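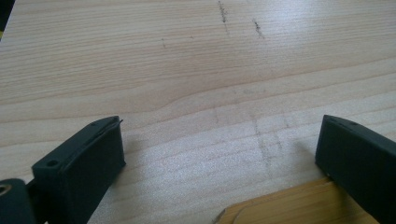 House Rules for Hand-Held Grippers: Mavis Delacroix on Writing a Standard People Will Follow

Mavis Delacroix wrote the first version of the gripper rules at Wudside on a Monday morning, on one side of a sheet of paper. It is still one side of a sheet of paper. She has turned down most requests to make it longer.

Wudside records people doing small tabletop jobs with hand-held grippers, and the recordings are used to teach robot arms. Delacroix runs the floor where the recording is done. Before that she spent 13 years in machine safety at Tzanetos, a packaging plant, where the rule book ran to 113 pages.

"I had read all of it, and I was probably the only one on my shift who had," she said. "People knew the parts that had been explained to them by somebody standing next to the machine."

The Wudside sheet covers the table, the fingers, the objects and the person, in that order. The table comes first because it gets skipped most often. Operators are told to look over the surface before each session and write down marks, scuffs and scratches on the log. They are not told to remove them.

"We used to wipe and sand everything," Delacroix said. "Then we had recordings from spring on one kind of surface and recordings from August on what looked like another. A table in a real kitchen has pencil on it. Leave it alone, but write it down so the next person knows it was there."

The finger check takes longer. Both fingers are opened all the way and closed by hand, and the operator looks at whether the inner faces meet flat. Fasteners are checked for play. If one finger is worn, 2 are replaced, always as a pair.

Delacroix is strict on that point. A new finger against a worn one will still pick up a wood block, she said, but the block turns slightly as it is lifted. The operator corrects for it with the wrist without noticing.

"So now you have recorded a good person making up for a bad tool, and you are going to teach that to an arm," she said.

For objects, the rule is that nothing goes under the gripper unless it is on the session list. Wood blocks are checked for splinters and for edges that have started to crush. A damaged block is taken out of use and is not turned over to hide the bad side, a habit she says she had to break in herself.

The part about people is the shortest. An operator stops after 2 failed grasps in a row, opens the fingers, and starts the task again from the beginning. The failed attempts stay in the record with a note. Operators may also stop for a sore hand at any time and do not have to give a reason.

That last line caused some argument. A manager at Furora, which shares the recordings, wanted a minimum session time. Delacroix said no.

"You can see a tired hand in the data," she said. "It squeezes too hard and lets go late."

Utance, a smaller group that started this year, has asked to use the sheet. She sent it over with one request, that they change anything that doesn't match their own tools before they hang it up.

Her own next change concerns lighting. Glossy tabletops throw back glare when a lamp is moved, and the sheet says nothing on where lamps should go. She has a draft line and is trying it at one station first.

"If they can't remember it by lunch, I'll rewrite it," she said.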